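**Filville evening talk, notes to self. Talk slowly. Water is on the left.**

Open with the shed. In December I took over the storage for the Drurer toy library and found 287 items on the books and 224 on the shelves. Pause here. People who have lent things to relatives will laugh.

Explain what a toy library is, briefly. Half the room will know. The other half will think it's a shop with low ambitions. Families borrow, families bring back -- in theory -- and the fee is small enough to be embarrassing to collect.
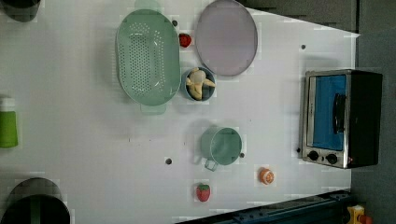 Main point: lending falls apart over small parts. A rocking horse always comes home, as it's hard to lose one down a sofa. Play food is another matter. Take the yellow banana in its blue bowl: to a child that is lunch, and to me it's two entries in the ledger. Nivano (our old software) wanted a separate barcode for each. I gave it two weeks, then went back to paper.

Next, the bag rule. One set, one bag, one label tied on with string. Mention Khoury, the toy library up the road, who weigh their bags on return. Clever, though a damp teddy can throw the whole thing out.

Fines: we tried them. Made about enough for biscuits. Don't dwell.

If there's time, the story of the missing drum. If there isn't, go straight to questions and ask for the lights up.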